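Staltthorpe House, shared kitchen, 2nd floor
Electrical and fire walk-round, Fri 27 February
Checked by: Etenesh Ayele

Fridge seal - OK
Kettle - OK, descaled
Microwave - door catch stiff, still closes. Watch it.
Extension lead behind fridge - FAIL. Taken out. Pls don't bring another one in, wall sockets only
Fire blanket - OK, on hook
Extinguisher tag 371 - in date til June
Toaster - pass, see note

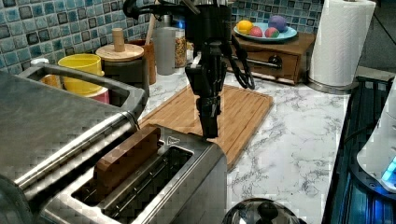 Counter by the wall: toaster and cutting board.

Toaster note: crumb tray was full, emptied it. Needs doing weekly, name on the rota please. Unplug frist. No foil, no buttered bread.

Fire door - wedged open again, 3rd time. Wedge removed.
Exit sign - OK
First aid box - plasters low, 13 left. Gönül Bozkurt to reorder
Smoke alarm - tested, loud

Open actions: microwave catch, plasters, rota. Recheck in June, sooner if the catch gets worse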